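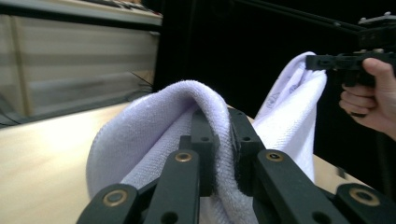

# Wollex large terry towel, white

We've had this towel on our list for ages, and it's finally here in the big size! It's the Wollex terry, white with the faintest touch of lavender, a proper looped pile and a scatter of small gray printed markings on the smoother face. If you like a towel with some body to it, the kind that makes a fat, rounded fold when you double it over, you're going to enjoy this one.

**Item no.** 2059
**Size** 40 x 70 in
**Weight** 600 gsm
**Fabric** 100% cotton terry
**Color** white, lavender cast
**Sold** singly, or in a set with the matching hand towel (item no. 1030)

## How it feels

Thick, and a little springy when it's new. The loops are left uncut, so there's plenty of texture under your fingers, and we find it softens up nicely by the third or fourth wash. The printed face is flatter. Some people like that side against the skin and save the loopy side for hair, but try it both ways and see.

At this size it wraps right around most adults with some overlap, and it works fine as a beach or pool towel too (it takes up a fair bit of room in a bag, so pack it first).

## The color

The lavender is very slight. Next to a bright white bath mat you'll notice it, especially by a window in the morning; on its own the towel just looks white. If you want an exact match for towels you already have, the Burkia range comes in a plain optical white, though it's a thinner cloth.

## Washing

- Wash once before first use, on its own.
- Warm wash, 105°F, with other whites or pale colors.
- Skip the fabric softener. It coats the loops and they stop soaking up water.
- Tumble dry on low, or hang it out and give it a good shake first.
- If a loop gets pulled, snip it level with small scissors. Don't tug it.
- No iron on the printed side.

## Folding and storing

Fold in thirds lengthwise, then in half, then in half again. That fits a standard Duda shelf with the thick rounded edge facing out, and a stack of them looks lovely that way. For hanging, use a wide bar such as the Civeo double rail. A towel this heavy bunches up on a hook and takes much longer to dry.

## Stock

The large size is in now. More hand towels are due in August, and sets ordered before then will ship together once both pieces are here.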